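FOR IMMEDIATE RELEASE
1 October 2022

Brevport's Reinholz Theater Brings Back the Spy Spoofs You Forgot You Loved

BREVPORT – I've been booking movies at the Reinholz for 14 years, and I have never had more fun putting a season together than I did with this one. Starting this month, we're showing a whole run of old spy comedies, the goofy kind with exploding umbrellas and villains who can't stop explaining their plans. We're calling it Licensed to Giggle. (I lost the vote on the name, but it's growing on me.)

The big draw is Voruveo, a caper that came and went so fast the first time that most people in town missed it. I caught it on late-night TV as a kid and spent years telling friends it was real. We have a freshly restored print, and the ski chase looks fantastic on a big screen. It shares opening night with Fenent, a slower, stranger picture about a retired agent who opens a bakery and can't quit spying on the customers. If you only have time for one, see Fenent. The last reel made me cry, and I'd already seen it!
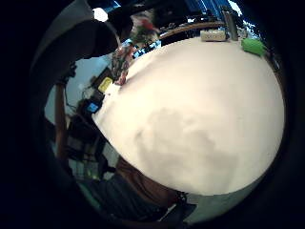
White curved surface, with small items along the ledge.

Are these great movies? Some of them, sure. A couple are pretty silly, and one has a song in the middle that goes on way too long. But they were made to be watched with a crowd, and I think they got a raw deal from critics who wanted every secret agent to scowl. Bring somebody who says they don't like spy movies and see what happens.

The Reinholz seats 304, and we're holding back 200 seats for walk-ups on opening night, so please don't stay home if the advance tickets are gone. Every show in the series is a double feature – 2 movies, one ticket, with a break in between long enough for popcorn. Costumes are welcome, but please keep the tall hats off once the lights go down.

The series runs through the end of October. Tickets and the full schedule are at the Reinholz box office, and press folks who want to see Voruveo early can ask for me there.

###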